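Rechercher sur le site Rechercher OK

Le club Rira, qui sommes-nous ?

Rira, c'est le club de robotique du lycée, et on y est bien ! Ghassan Mahasneh l'a lancé un mois d'avril avec deux élèves ; nous sommes maintenant 30, de la seconde à la terminale. Cette année, on travaille surtout en simulation, dans des pièces meublées.

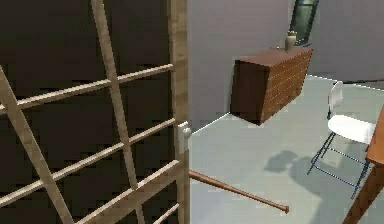

Le mercredi, Fanni Gál aide les débutants à écrire leur premier programme (60 lignes, pas plus !). Les autres préparent la coupe Storkero. Venez essayer !

Imprimer | Envoyer par e-mail

À lire aussi
Le règlement de la coupe Storkero
Portrait : Dezső Rácz
Twal, notre premier robot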